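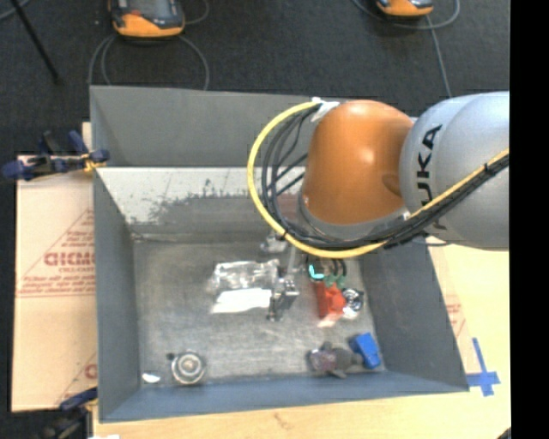
Everyone in this building has a bin. Some of us have it under the desk, some have it in the bottom drawer that no longer closes, and Gyula Kozma in Receiving has his spread over three shelves and the top of the filing cabinet. It's where things go when they have no other place to be: the spare hinge, the sample that came in August, the instruction sheet for something we stopped selling. A big gray bin on a pale wooden table, with sloping sides and a scuffed floor, looks like more room than anybody could need, and then a crinkled clear plastic bag goes in, and a small clear and gray item beside it, and a little cluster of other stuff to the right, and you can see how the whole business gets started. The wall of that bin has worn down to ragged patches of white and dark gray. Bins have hard lives at Bulton.

So, the fall clear-out. It begins in October, same as last year, and this time it covers the small-parts room, the returns shelf and the long counter by the Tikholm door. Last year we did only the small-parts room and stopped when we ran out of boxes. The boxes have been ordered. They are flat, they are behind the coat rack, and they are for the clear-out, so please stop mailing birthday presents in them.

**What we know so far**

Amnuay Kaewmanee went through the small-parts room ahead of time with a clipboard and more patience than the room deserved. Her list comes to 391 entries. A good many of them are perfectly respectable: drawer runners, cabinet feet, shelf pins, the Besano handles that people still call in about. Then there is the part of the list she has headed "Other." Samples from it:

- Bag of screws, mixed, labeled "good ones"
- Bag of screws, mixed, no label, look the same as the good ones
- Key, small, brass
- Half a catalog
- Envelope marked DO NOT THROW OUT, empty
- Lid

The lid has been shown to everyone on the second floor. If you work on the first floor and are missing a lid, it's on Amnuay's desk, holding down the list.

**About the bags**

Most of what gets kept in this building gets kept in a bag, and most of the bags are clear, which you would think would help. It did help when they were new. After a year or two of being shoved to the back, a clear bag goes crinkly and shiny and you have to hold it up to the window and tilt it to find out what you own. Gyula shakes his and goes by the sound. He is right more often than the rest of us like.

The rule this year is that every bag gets a label with a part name and a date. "Misc." is not a part name. Neither is "ask Gyula." If you can't tell what's in a bag after opening it and looking, it goes on the long counter with a yellow sticker, where it will stay for 36 hours so that somebody can claim it. Last year the counter period was two weeks, and what happened was that people came by and added to the pile.

Please don't staple bags shut. The person who did this last year knows who they are, and so does the person with the bandage.

**About the bins**

We own more gray bins than we thought and fewer than we need. Worn ones are fine. A scraped wall doesn't hurt a shelf pin, and a bin with a few years of scuffing on it is still a bin. Cracked ones go to the loading dock. If you are using a gray bin at home for kindling or a litter box or, as one of us admitted freely over lunch, for tomatoes, we'd like the clean ones back. The tomato bin may stay where it is.

When you sort, put one kind of part in one bin. I realize this sounds like something off a kindergarten wall. But the last bin I emptied had cabinet feet at the bottom, a layer of packing paper, and then a second lot of cabinet feet in a different size, which someone had clearly put there in the belief that the paper would hold the line. It hadn't.

Tip the bin out onto the table before you start. Picking things off the top is how we got here – you take out what you recognize, leave what you don't, and in five years you have a bin of pure mystery.

**Where things go**

Usable parts with a current number go back to stock. Usable parts with an old number go to Khunthong, the repair shop on the other side of the yard, who have told us they'll take up to 700 pieces and would prefer not to get them all on the same morning. Metal that's no good to anyone goes in the scrap barrel. Paper goes in paper. Instruction sheets for the Besano line go to Amnuay, who keeps one of each and has asked me to stress the word "one."

Personal items found in the small-parts room will be put on the windowsill by the kettle. So far that's a scarf, a pair of reading glasses and a very nice thermos. I'd like it noted that the thermos is mine and I'm coming to get it.

**Signing up**

The sheet is on the break room door. Sessions run for 3 hours, and you only have to do one. Lunch is provided for anyone who does two, and last year's lunch was soup, so there's been some discussion. Gyula has put his name down for the returns shelf, which he says he wants to get to before the rest of us do. I haven't asked why. His own three shelves aren't on the sheet, and there's a blank line at the bottom if anyone feels brave enough to write them in.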